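How to Move a Website to a New Host Without Downtime

Moving a small site from one hosting company to another takes an afternoon of work and a day or two of waiting. The work is mostly copying files, copying a database, and changing one or two DNS records. Most of the trouble people run into comes from doing those things in the wrong order.

This guide covers a typical move: a WordPress site on shared hosting, going to a different shared host or a small virtual server. The examples use a site being moved from Litis, a shared hosting plan with a control panel, to Praltow, which offers a similar plan with SSH access. The domain is registered separately at Wendar. If your domain is registered with your old host, read the section on domains before you cancel anything.

What you need before you start

Login details for the old hosting control panel
Login details for the new hosting control panel
Login details for the domain registrar
An FTP or SFTP program
A text editor
Enough free disk space on your computer to hold the whole site

Check the size of your site first. In the Litis panel, this is under Statistics, Disk Usage. Look at the number for the web folder and ignore the total, which includes mail and logs. Then check what the new plan allows. Some cheap plans limit the number of files as well as the space, and a site with years of image thumbnails can hit the file limit first.

Also write down the PHP version the old host is running. If the new host defaults to a later version, set it back to match for the move. You can upgrade afterward, when there is only one thing changing at a time.

Step 1. Lower the TTL on your DNS records

Each DNS record has a TTL, or time to live. It tells other servers how many seconds they can keep a copy of the record before asking again. Many registrars set this to 14400 or 86400, so some visitors could keep landing on the old server for up to a day after you switch.

Log in at the registrar, open the DNS settings for the domain, and find the A record for the bare domain and the record for www. Change the TTL on both to 200. Some registrars will not go that low and will offer 300 or 3600 as the minimum. Take whatever is lowest.

Do this at least a day before you plan to switch. The old, longer TTL has to run out before the new one does any good.

Step 2. Copy the files

Connect to the old host over SFTP and download the entire web folder. On most shared plans it is called public_html, www, or htdocs. Turn on the display of hidden files in your FTP program, or you will miss .htaccess, and your permalinks will not work on the new server.

A site with a lot of small files downloads slowly this way. If the control panel has a file manager with a compress option, make a zip file of the web folder on the server and download that instead. The site in our example came to 325 MB zipped.

When the download is done, compare the size of the zip on your computer with the size shown in the file manager. Open it and look for wp-config.php, .htaccess, and the wp-content folder. Delete the zip from the old server when you are finished, especially if it was saved inside the web folder, where anyone who guesses the name can download it.

Step 3. Export the database

Open phpMyAdmin from the old control panel. Choose the database in the left column. If there are several and you are not sure which one is in use, open wp-config.php and look for the DB_NAME line.

Go to Export, choose Quick, leave the format on SQL, and click Go. If the database is large, use the Custom method and choose gzip compression. Open the file in a text editor (unzip it first if needed) and scroll to the end. A complete export normally finishes with a few comment lines restoring the character set. If it stops in the middle of an INSERT statement, the export timed out and you need to do it again, in smaller groups of tables.

From this point on, anything added to the old site will not be in your copy. On a site with comments or orders, either put it in maintenance mode or plan to export the database a second time right before the switch.

Step 4. Set up the site on the new host

In the new control panel, add your domain. Then create an empty database and a database user, and give that user all privileges on that database. Write down the database name, the user name, the password, and the database host. The host is often localhost, but not always. Praltow puts its databases on a separate server and lists the address on the database page.

Upload the files to the new web folder. If you made a zip, upload the zip and extract it there. Check that the files did not end up one folder too deep, such as public_html/public_html. It happens often with extracted archives.

Next, open phpMyAdmin on the new host, select the empty database, go to Import, and choose your SQL file. If the file is over the upload limit and you have SSH access, upload it over SFTP and run:

mysql -u username -p databasename < backup.sql

Put the backup file outside the web folder for this, and remove it afterward.

Now edit wp-config.php on the new server and change four lines: DB_NAME, DB_USER, DB_PASSWORD, and DB_HOST. Leave the table prefix alone. If a caching plugin was in use, look in the same file for a line with the full path to the cache folder, and correct that path or remove the line.

Step 5. Test the site before you switch

You can look at the new site while everyone else still sees the old one. The way to do this is to edit the hosts file on your own computer.

On Windows the file is C:\Windows\System32\drivers\etc\hosts, and you have to open your editor as administrator. On a Mac or Linux it is /etc/hosts, and you need sudo. Add one line with the IP address of the new server, a space, your domain, another space, and your domain again with www in front. Save the file and restart the browser.

Go through the site. Open the home page, a few posts, a page with a contact form, and the admin area. Upload an image and delete it. You will probably get a certificate warning, as the new server does not have an SSL certificate for your domain yet. Accept it for now. If the browser refuses to go on, ask the new host whether they can install a temporary copy of your current certificate.
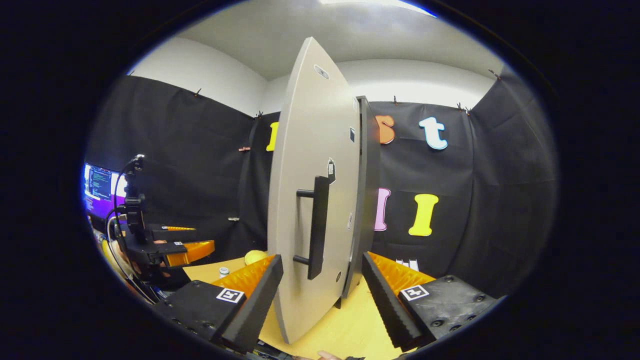 If you see "Error establishing a database connection," one of the four lines in wp-config.php is wrong. If the home page works but every other page gives a 404, the .htaccess file is missing. Log in to the admin area, go to Settings, Permalinks, and click Save without changing anything. WordPress will write a new one if it has permission to. A blank white page usually means a PHP error, and the error log in the control panel will name the file.

When everything works, remove the line from your hosts file. People forget this and then spend an evening wondering why they see a different site than their customers do.

Step 6. Switch the DNS

If the site takes comments or orders, put the old copy in maintenance mode now, export the database again, and import it over the one on the new host. Drop the existing tables first.

At the registrar, change the A record for the bare domain to the new IP address. If www is a CNAME pointing to the bare domain, leave it. If it is an A record, change it too. If there is an AAAA record pointing to the old host, update it or delete it. Do not touch the MX records unless you are moving your email as well.

Wait until the domain resolves to the new address, then issue the SSL certificate from the new control panel. Most hosts have a free one and need a few minutes to install it. During that gap visitors may see a warning, so pick a quiet time. We usually switch at 6 a.m.

A note about domains and email

If the domain is registered with the old host, you do not have to transfer it to move the site. Keep the domain where it is and change the records. If you do want to transfer it, do that separately, after the site has been running well for a few weeks. Many domains are locked for 60 days after a registration or a previous transfer.

Changing nameservers is different from changing an A record. If you point the domain at the new host's nameservers, every record moves with it, including mail. Copy all of the existing records into the new DNS zone beforehand.

If your mailboxes are on the old host, they will be deleted along with the account when you cancel. Create the same addresses on the new host, and copy the old messages over with an IMAP program before you close anything. Khunthong and several other hosts have a mail import tool in the panel that does the copying for you.

After the move

Keep the old account open for at least two weeks. Set the TTL back to 3600 or higher. Check that scheduled backups are running on the new host, and download one to see that it opens. If you had any cron jobs on the old server, add them to the new one, with the paths corrected.

Then cancel the old plan in writing and save the confirmation. Check whether it renews automatically, and turn that off first.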